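Stodiden - a record of secondhand ephemera and letterpress type

README, version 4
Last edited 2021-06-07

Stodiden is a listing of printed paper goods and loose printing type kept at the Drenlow reading room. It covers shop bags, seed packets, ticket stubs, trade cards, matchbox labels, and the odd wood or metal letter. The listing holds 354 entries. Of those, 197 have been checked against the item itself, and the rest still carry the wording of the old card index.

The files are free to use for decorating, printing, teaching, or collage. Please read the section on rights first, as it differs from one group of items to the next.

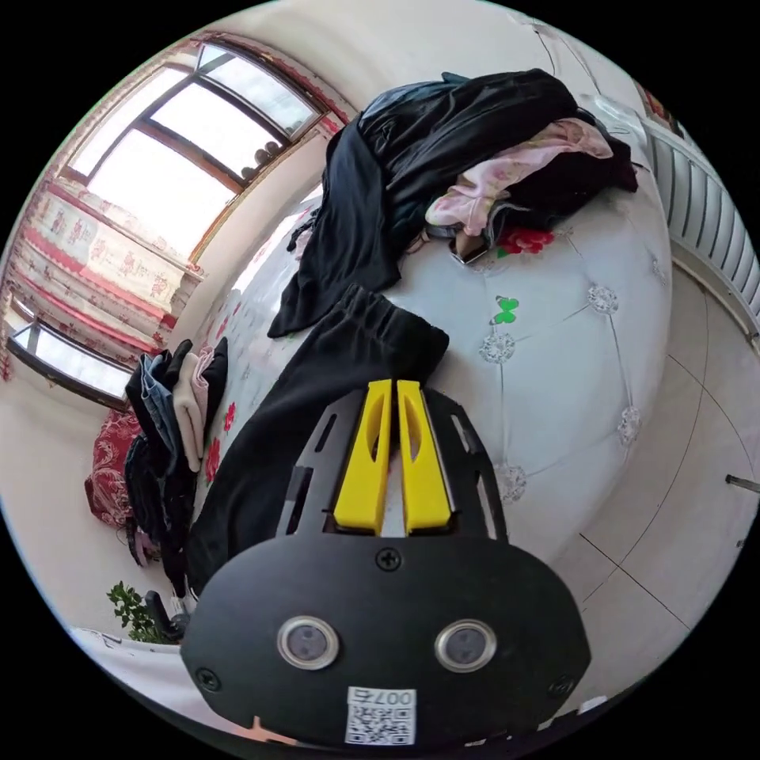

Drenlow Reading Room - Paper and Print Group

The group keeps the boxes, writes the entries, and answers mail about them. Markos Mitsotakis-Vlachou looks after the paper goods. Pantelis Moschos looks after the type and the proofs pulled from it. Questions about a single entry should quote its entry number, which is printed on the folder tab and repeated in the first column of the listing.

What is in the download

listing.csv - one row per item
type.csv - one row per letter or ornament, linked to the listing by entry number
scans/ - flat scans, front and back where both sides are printed
proofs/ - scans of inked proofs, for type only
notes.txt - longer remarks that did not fit in a column
CHANGES - what was altered in each version

Columns in listing.csv

entry: the entry number, never reused
kind: bag, packet, stub, card, label, type, or other
maker: the printer's name if it is on the item, otherwise blank
place: the town as printed, in the spelling of the item
wording: all printed words, with line breaks shown by a slash
inks: the colors of ink, not counting the paper
size: height by width in millimeters, measured flat
state: clean, creased, torn, stained, or trimmed
checked: yes or no
box: where the item is stored

A blank cell means the information is missing. A single hyphen means we looked and there was none. The old card index used both in the same way, so in unchecked rows the difference should be ignored.

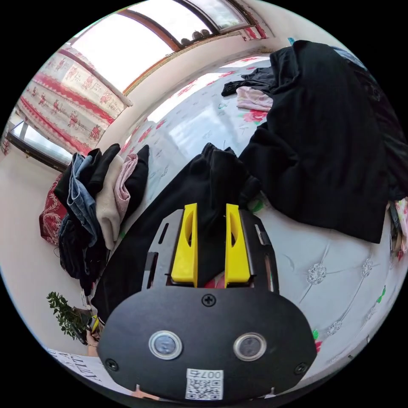 How the scans were made

Paper goods were scanned flat at one fixed resolution with no sharpening. Bags were opened at the side seam only if the glue had already failed. Folded items were scanned folded and then open. Color was left as the scanner gave it, so older scans look a little warmer than the newer ones.

Type was not scanned directly. Each letter was inked and printed on plain newsprint, and the proof was scanned. A proof shows dents and worn corners better than a picture of the block does, and it is also the form most people want. Proofs in the mernska folder are printed in black only. Those in the paju folder have 2 versions, one black and one red.

Names used for the sets

Mernska is the larger set of wood letters, all capitals, missing Q and X. Paju is a mixed tray of metal ornaments and numerals from more than one source. Both names come from labels on the trays and should not be taken as the name of a typeface or a foundry.
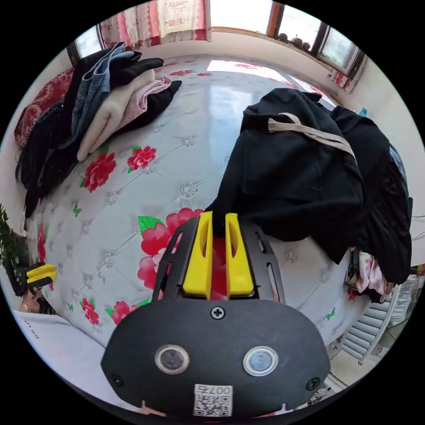

Bedspread and dark clothing.

Known problems

- Stub entries from the traveling shows are listed under the town of the printer, which may not be the town of the show.
- Several seed packets were trimmed for a scrapbook before they came to us. The size column gives the trimmed size.
- The ampersand in the Mernska set is a replacement cut in a slightly different style. It prints lighter than the others.
- Some wording cells have lost their accents. We are putting these back as entries are checked.
- Matchbox labels with the same design and different ink shades have separate entries. They are easy to mistake for duplicates.

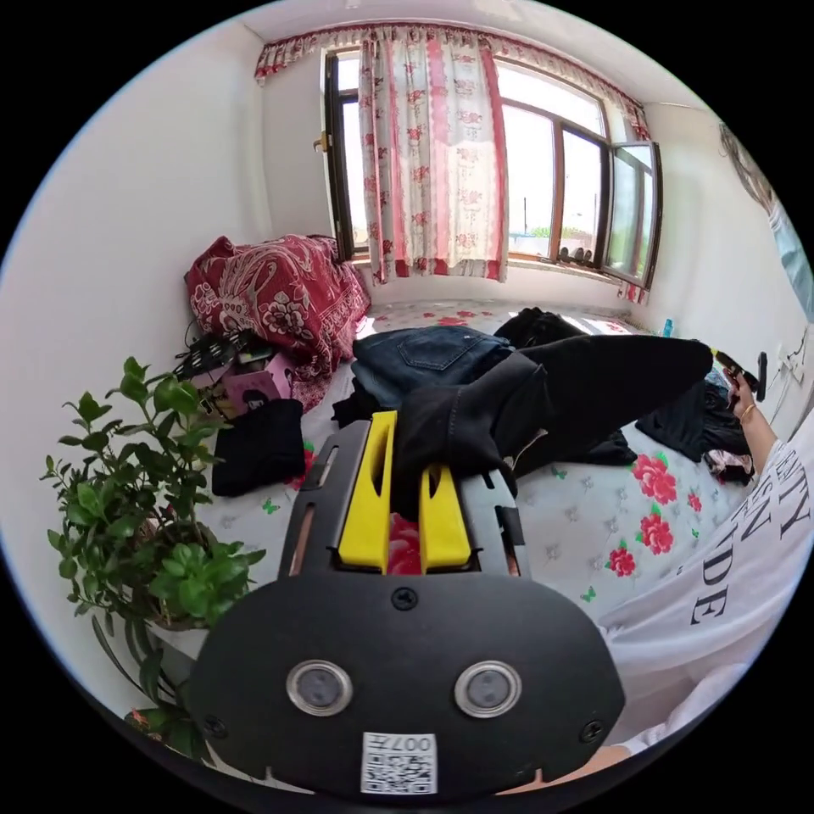 RIGHTS AND REUSE

Proofs of type were made by the group and may be used for anything, including items for sale. Paper goods with no maker's name are offered for personal and classroom use. Where a maker is named, check the notes file before printing anything in quantity - a few of the firms were still trading when the cards were written.

If you credit us, "Stodiden, Drenlow Reading Room" is enough. Entry numbers are welcome in a caption but not required.

Corrections

Send the entry number, the column, and the new value. A scan or photo of a matching item helps a great deal with maker and place. Corrections go into the next version, and the old value is kept in CHANGES. The next version is planned for October and will add the remaining trade cards from box 4.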